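Ramil Salazar had been renting out the upstairs flat in his building in Randholm for six years before he wrote down what was in it. The list came to 152 items, and he now goes through it with every tenant on the first day and again on the last.

"I used to walk around with the keys in my hand and say it looked fine," he said. "Then a tenant moved out and we disagreed over a set of pans. I had nothing on paper and she had nothing on paper. I paid her the full deposit, 838 dollars, and bought new pans."

Salazar owns two furnished units, both let for six to ten months at a time, mostly to people who come for work at the hospital. He got the idea of a written inventory from Tomomi Noguchi, who handles check-ins for a small letting office called Sekiguchi and did the first list with him in February.

Noguchi starts in the kitchen and leaves the bedrooms for last. Kitchens take the longest and cause the most arguments, she said, and by the time people reach the bedroom they want to go home.

"Owners write 'assorted dishes' and think they are finished," she said. "I ask for the color, the size and any chips. Plates get swapped without anyone meaning to. A tenant buys one, breaks one, leaves one behind."

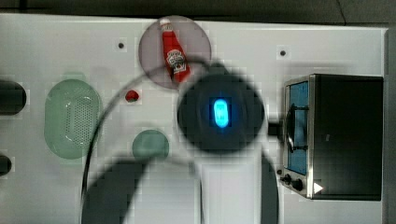
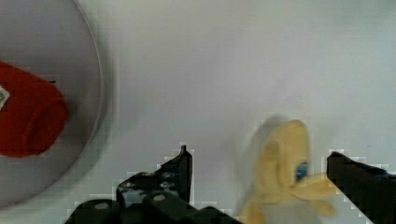 What happens if the tenant doesn't agree with something on the list?

"They write their own note next to the item and we both initial it," Noguchi said. "I don't argue on the first day. The note stays on the list, and at checkout we read it together."

She does not put a price next to small items. For furniture she asks the owner for a receipt, and if there is none, the line stays blank. Salazar had a receipt for the sofa, which cost him 2,000 dollars, and none for the dining table.

He keeps the signed copies in a folder at home and sends the tenant a scan the same evening. The last checkout took 40 minutes. One lamp was missing, and the tenant found it in a closet.

"I still don't enjoy doing it," he said. "But I know what's up there."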